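Dromingate Shared Workshop
Worktop and Bench Inspection Checklist
Completed by: Sorcha Ó Riain
Area: Room 6, butcher-block table
Period: January

1. Table stands level and does not rock when leaned on.
Result: Pass.
Comment: Feet were adjusted at the previous inspection and have held.

2. Seams between strips closed, with no raised edges.
Result: Pass.
Comment: Seams remain visible, as expected with this type of top. A fingertip check found no lifting.

3. Surface free of splinters, cuts and burns.
Result: Pass with comment.
Comment: Light sanding is recommended along the front edge before the next oiling.

4. Surface clean at time of inspection.
Result: Action required.
Comment: Dark specks and small smudges of debris are present on the wood. Users are to brush down and wipe the top at the end of each session. Metal scrapers must not be used.

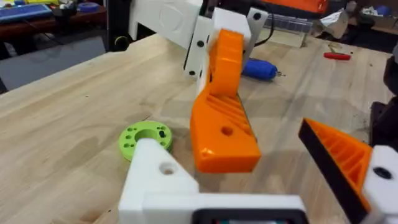

5. Oil finish in acceptable condition.
Result: Action required.
Comment: The finish is thin in places. Apply one coat of Stuster board oil and allow 36 hours before the table is returned to use. Oiled cloths are to be laid flat outdoors to dry and must not be left in the waste bin.

6. Cables kept clear of the table edge and walkway.
Result: Pass.
Comment: The walkway on the door side measured 36 inches.

7. Loose parts stored at end of session.
Result: Not assessed. Session in progress.

Items 4 and 5 to be rechecked within 20 days. Signed copy to the Udbridge office.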